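Hullden Cell – Wrist Camera Refit and Simulation Check

Gallery / Cells and Fixtures / Hullden

3 Aug 2025

Maintenance notes for the Hullden pick cell, covering the wrist camera refit and the simulated camera check that goes with it. The cell is one six-axis arm on a steel pedestal, a Skuron two-finger gripper, and a downward-looking camera on a bracket beside the tool flange. The work surface is a flat table covered with a replaceable cloth. Test objects are household and sports items.

The notes follow the order of work. Allow half a shift if the bracket has to come off, less if only the cable is changed.

Before starting

Run the arm to the service pose, lock out the controller and bleed the gripper air line. The lockout point is on the left side of the cabinet, below the fan filter. Change the filter at the same visit if it is gray on the outside face.

Bracket

The bracket is held by four screws with thread locker. The old one had a hairline crack at the inner bend and would drift after a few hundred cycles, which showed up as a slow offset in pick position. The replacement is thicker at the bend and has a locating pin on the flange side. Seat the pin first, then run the screws down in a cross pattern. Do not reuse the old screws.

Cable

The camera cable passes through the wrist and along the forearm in a Karabulut sleeve, part 3716. Leave a loop at the wrist large enough for the full range of joint six in both directions. A tight loop will pass every bench test and fail in production – the break is nearly always just behind the connector, inside the boot, where it cannot be seen. Replace the cable if the boot turns freely by hand.

Lens

Clean with a blower, then a dry lens cloth. Solvent only if there is gripper grease on the glass. Set focus at a working distance of 300 mm and lock the ring with the set screw. Check it again after the first warm-up, as the ring can creep slightly when the screw is new.

Camera model in Skotier

Every change to the real bracket has to be carried over to the simulated cell in Skotier. The mount offset, the lens values and the image size are kept in one settings file, and all three should be entered again from the new calibration. Copying the old block and editing it is how the last error got in. The check view uses a single ball on a gray cloth, seen straight from above, with the gripper out of view.
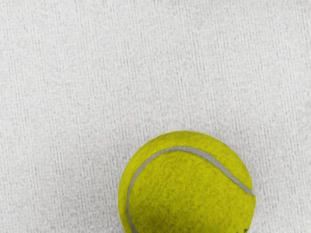

Render the check view after each edit to the settings file and compare it with the saved reference before moving on. A position error in the mount shifts the ball. A wrong focal length changes its size. When both have moved, correct the focal length first and render again, as the two are easy to confuse.

The cloth texture is kept at full resolution for this check. At reduced resolution the ribs blur together and small rotations of the camera become hard to judge. Render time goes up to about 29 seconds on the cell computer, which is acceptable for a single view.

Return to service

Restore air, remove the lock and jog each joint slowly through its range with the cable loop in sight. Run the hand-eye calibration, then 200 dry cycles at reduced speed. Log the calibration residual with the bracket serial number. Next scheduled inspection of the bracket and sleeve is in September, together with the gripper finger pads.

Filed under: Hullden, wrist camera, Skotier, calibration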